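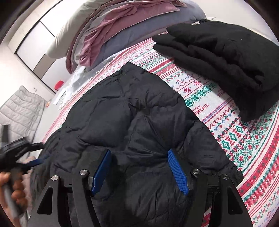 This report examines winter attendance at the home matches of Clallby, a semi-professional football club, in the season that began in September. The ground holds 962 people, and the mean gate over 15 league fixtures was 737. Questionnaires were handed out at the turnstiles, and one item asked supporters what they wore on the open terrace. A quilted puffer jacket, such as the black one shown, was the most common answer. Gates fell to about 700 in the coldest weeks. Ticket prices were unchanged throughout and are not considered further.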